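How to make iced tea and carry out a drinks order on two trays

Page written 3 Jan 2023. Questions go to Birthe Ingvarsson.

We serve both hot and cold drinks at the Hamwood open afternoons, and new helpers often ask me in which order they should do the things. I have tried to write it down as simply as I can. It is the way I was taught by Oluf Mogensen, with small changes of my own.

What you need

Strong black tea, cooled
Ice cubes
A round glass vessel with an open top, for mixing tea and ice
Clear plastic cups with domed lids, for the cold drinks
White paper cups with lids, for the hot drinks
Black sleeves in the size of the cups
Two trays with a raised rim

Step 1. Brew the tea

Make the tea stronger than you would drink it hot. I use 40 grams of leaves for the big pot and let it stand for six minutes. If you leave it longer it becomes bitter, and sugar does not repair this. Take out the leaves and let the tea cool with the lid off. Do not put hot tea in the glass vessel. The glass can crack, and we have lost one already in July.

Step 2. Tea first, then ice

Pour a low layer of tea in the bottom of the round glass and fill up with ice until the cubes make a small hill. Many people do it the other way, ice first, and then the tea splashes over the rim. Turn the glass slowly a few times with both hands.
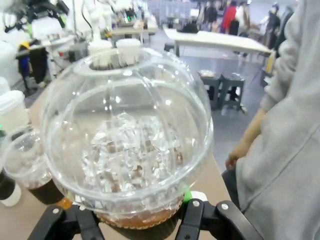
Taste it now, before it goes in the cups. When the taste is too strong, wait two minutes and let the ice melt a little. When it is too weak, add tea from the pot. Mikkel Ingvarsson puts lemon in at this point, but I prefer to leave it out, as some guests do not like it and it is easy to add later.

Step 3. Fill the cold cups

Pour slowly and stop well under the top. A domed lid looks as if it gives much room, but the drink moves when you walk. Press the lid on with the flat hand and follow the edge with your thumb until it is closed all the way. Wipe the cup dry before you put the sleeve on, otherwise the sleeve becomes soft.

Step 4. Fill the hot cups

Put the sleeve on the empty paper cup first. It should sit on the lower part, where the guest will hold it. Then fill, and close with the white lid. Hold the cup by the sleeve while you press. If coffee comes up through the drinking hole, the cup was too full – pour a little out and try again.

Step 5. Set the trays

Lay the two trays on the table with free space between them. A cup that is not yet checked stands in this space, and it goes on a tray only when you have compared it with the order slip. Paper cups that belong together can stand on the same tray. Take a cup high up, close under the lid, when you move it between the others, so your fingers do not push the neighbour.
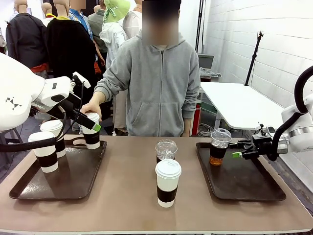 Hamwood Social Club – Kitchen and Refreshments Team

Do not fill a tray completely. I find it better to walk twice. The weight should be near the middle when you lift, so move the cups inwards before you go, also when they stood nicely at the rim.

Step 6. Carry and hand out

Carry one tray at a time with both hands. Say the name on the slip aloud and let the guest take the cup from the tray. At the Nasby room there is a step down behind the door, please remember it.

If something goes wrong

The lid does not close: it is probably from the other box. The two sizes look very similar.
The tea is cloudy: it was cooled too fast. It tastes the same and you can serve it.
The sleeve slides down: push it up from below and turn it a little.

Lachlan Wihongi keeps the order slips, and the spare sleeves are in the cupboard marked 90. When you take the last packet, write it on the list inside the door.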